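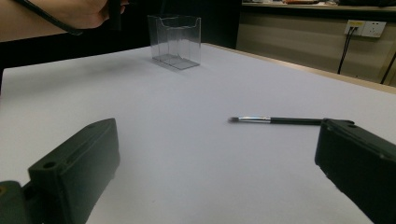
Vou confessar uma coisa: durante anos guardei os pincéis num copo de iogurte, todos juntos, os de aguarela com os de acrílico, e ainda um de cozinha que foi lá parar sabe-se lá como. Quando precisava de um fininho, despejava o copo inteiro na mesa. Até que numa quarta-feira perdi a paciência e decidi arrumar aquilo como deve ser!

Primeiro passo: tirar tudo para cima de uma superfície clara e lisa. Uma mesa branca é uma maravilha para isto, porque um pincel preto deitado no branco vê-se logo, e as cerdas espetadas também. Se a vossa mesa é de madeira e têm pena dela, ponham uma placa branca por cima (a minha veio da Modier, cortada à medida, e limpa-se com um pano húmido).

Depois, separar. Eu faço assim: passo o dedo nas cerdas e, se estiverem duras de tinta velha, o pincel vai para o monte da lavagem. Água morna, sabão azul e branco, esfregar na palma da mão e enxaguar até a água sair limpa. Nada de deixar de molho até à virola, que a cola amolece e o metal começa a abanar! Para secar, deitados. Em pé e com as cerdas para cima, a água escorre para dentro do cabo e o verniz estala, aprendi isto à minha custa com um Okari de que gostava imenso. 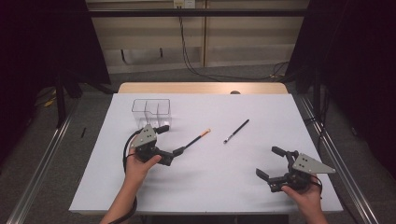

Oficina em Casa, n.º 30

Agora a parte de que gosto mais, a caixa. Troquei o copo por um organizador de plástico transparente com divisórias e não quero outra coisa. Vê-se o que está lá dentro sem abrir nada, e cada tamanho tem o seu canto. Costumo deixá-lo num canto da mesa, ao fundo, para ficar com o meio livre para trabalhar, e vou pegando nos pincéis um a um.

Atenção às medidas antes de comprar! O cabo comprido de alguns pincéis não cabe deitado em qualquer divisória. Levem o maior que tiverem à loja e experimentem, mesmo que a senhora da caixa fique a olhar.

O leitor Cyril Hollis escreveu a perguntar como limpar o plástico quando fica baço. Água tépida, uma gota de detergente da loiça e pano de microfibra. Álcool no acrílico nem pensar, que pode abrir fissuras.

E os pincéis já sem salvação? Guardo dois ou três para tirar o pó do teclado e dos cantos das molduras. Os outros servem para a cola branca, que estraga tudo por onde passa.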